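**To:** handling-practice list
**Date:** May 9, 2020
**Subject:** Re: Draft 5, section on cups and other light open containers

Dear members,

The comment period on Draft 5 remains open until the first week of June. One message received since the last circulation raises matters that affect the whole container section, and it is quoted in part so that all members may answer from the same text.

> On the container section: the draft says that objects shall be placed "in a varied manner" before each recording. Our operators at Oster read this in different ways. One group tips over every cup. Another stands them all up and changes only the spacing. Both groups believe they are following the rule. We also ask whether paper cups may be used at all, as they dent after repeated grasps and are then no longer the same object.
>
> Tímea Virág

The editors agree that the present wording is too loose. The following text is proposed for clause 5:

> Before each recording, the operator shall place the cups so that at least one stands upright and at least one lies on its side. Mouths shall not all face the same way. Plain and printed cups shall be mixed. Household items at the back of the work surface may remain, provided that they are not moved during the recording.

The arrangement below meets the proposed clause. One cup is upright, four are on their sides, and plain white cups share the desk with patterned ones.
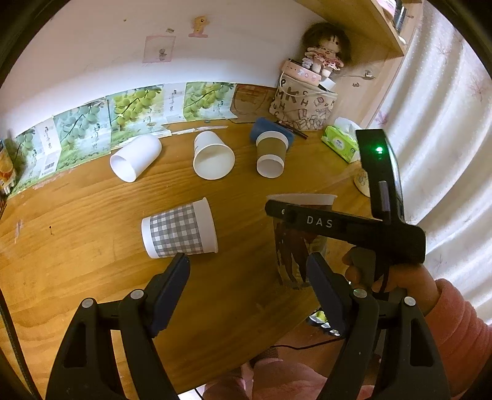 Mészáros wrote that the clause is acceptable in a laboratory but asks too much of people recording at home, who may have a single kind of cup in the cupboard and should not be sent out to buy more. Could the mixing of plain and printed cups be made a recommendation, with "should" in place of "shall"?

The editors are inclined to accept this change. The requirement on upright and fallen cups would stay as it is. A hand-held gripper approaches a standing cup and a fallen one quite differently, and a set of recordings that contains only one of the two is of limited use to anyone who receives it. In the Ternach review, 635 recordings were returned to their contributors on this ground alone, out of a delivery of 3000.

On the matter of dented cups, the editors propose a short addition to clause 6. A cup that no longer keeps its shape when set down shall be taken out of use and replaced between recordings, never during one. The replacement need not match. The operator shall note the change in the session log.

Three further points were raised by members at Staslow and are carried forward:

- **Grip on the handle.** The fingers of the operator's hand shall stay on the handle for the full length of the recording. Where the cups must be reset, the recording shall be ended first.
- **Cables.** Any cable near the operator shall be kept clear of the jaws. The draft now says "where practical," and it is proposed that these words be struck.
- **Clothing.** Loose sleeves are allowed. They shall not come between the pads and the object.

There was also a request to restrict the section to rectangular tables. The editors do not support it. Wooden tops, round or straight-edged, are common in the homes where much of this work is done, and the grasp itself is not changed by the outline of the table. What does matter is the distance from the edge. A cup lying on its side can roll, and about 33 of the incident notes sent to this list concern cups that left the table before they were reached. The proposed text asks that fallen cups be placed well inside the edge and allows them to rest against a heavier object. 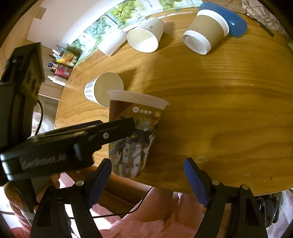

Does the clause on resting objects also apply to upright cups? It applies only to cups lying on their sides; an upright cup shall stand free, with space for both pads.

Members who wish to object to any part of the above are asked to give the clause number and replacement wording. General remarks are welcome but cannot be entered in the comment table. If no objection is received, the revised clauses 5 and 6 will go into Draft 6 as shown, with "should" for the mixing of cups - the remaining clauses of the section are unchanged.

The scope of the section is not under discussion in this round. Glass and ceramic containers are handled in the annex, and comments on them will be held over.

For the editors,
Container section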